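Pimlow > Safe at Home > Tips

Burglary: small things to do in the house before August

Last updated by Olga Pacheco

In summer we receive more reports of theft from houses and garages than in the rest of the year. Last summer our members visited 192 homes in Pimlow and Flemby which had asked for advice. In some 39 of them the back door was not locked when we came, although the owner was inside and believed that it was. So I begin with the doors.

Doors

Many doors with a handle that you lift are only held by the latch until you turn the key. Lift, turn, take the key out. Put the key where all in the family can find it in a fire, but where a person cannot reach it through the letter slot or a cat door. A hook inside a cupboard, at the height of your shoulder, is good.

Look at the strike plate, that is the metal piece in the door frame where the bolt goes in. Very often it is held with two short screws which go only into the thin trim. Change them for screws of three inches, so they go into the stud of the wall. Make a small hole first with the drill or the wood can split. If the screw turns and turns and does not hold, fill the old hole with a wooden matchstick and wood glue, wait until the next day and try again.

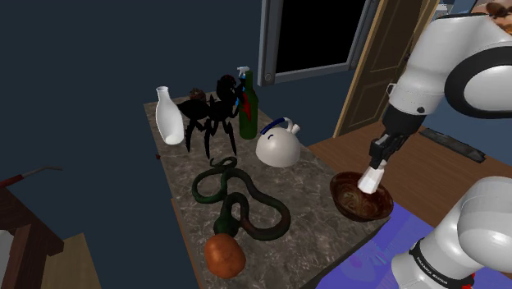 If the key goes hard in the lock, do not use cooking oil. It collects dust and after one winter the lock is worse than before. Graphite powder from the hardware store is what you need, only a little, and then put the key in and out several times. Wipe the key after, it makes black fingers and black pockets.

Windows

A sliding window can be stopped with a piece of broom handle in the lower track. Measure the track with the window closed and cut the stick a quarter inch shorter. Paint it white if you do not like to see it. For a window that goes up and down, ask for a pin lock. Please do not nail shut a bedroom window, you may need it to get out.

The window over the kitchen sink is often left open for the steam and then forgotten. Eleri Gwilliam from our team has put a note on the inside of her front door with the words "window, stove, back door". She reads it aloud when she leaves. I do it too now.

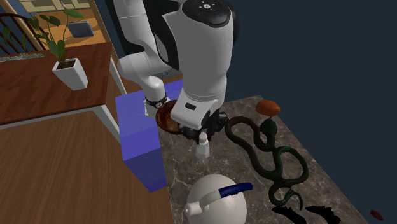
Flemby and Pimlow Neighborhood Watch – Home Security Team

Garage and workshop

Thieves like power tools because they are easy to sell. Write down the serial numbers in a notebook, and keep the notebook in the house. Mark each tool with your zip code and house number, with an engraving pen or with nail polish under the battery. We have two engraving pens to lend, ask Anselmo Calvo.

A ladder left outside is a help for the wrong person. Hang it flat on the wall with a chain through the steps. The same is true for a spade or a crowbar, which can open a shed in one minute.

The hinges of a shed door are usually outside with normal screws. Replace one screw in each hinge with a coach bolt, the round head outside and the nut inside. Put a drop of strong glue on the nut if you will not need to remove it again.
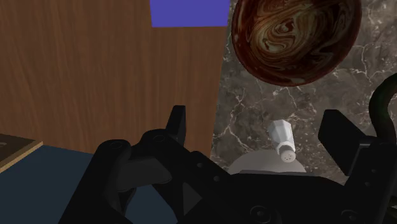 Salt shaker and bowl on the counter

When you go away

Put a lamp in the living room on a timer, and another one upstairs at a different hour. Ask a neighbor to take the mail and to put a bag in your trash can. Do not write on the internet that you are at the beach, wait with the photos until you are home again.

Do not hide money in the freezer, the flour jar or the sock drawer. The persons who do this work know these places very well.

If it has happened

Stay outside if you think that someone is still in the house, and call 911. If you are already inside and the house is quiet, go out the same way you came in. Do not clean up and do not wash the broken glass from the floor before the police have seen it. Take photos of every room, then call your insurance.

For cleaning after the police: the black fingerprint powder must first be taken with a vacuum cleaner, without rubbing. After that use warm water with dish soap and a soft cloth, and change the water often. On painted walls it can leave a gray shadow, and then you need a new coat of paint.

Questions about locks go to Begoña Manzano, in the evening after 6 p.m. To ask for a home visit, leave your name and street in the box at the Quintana bakery.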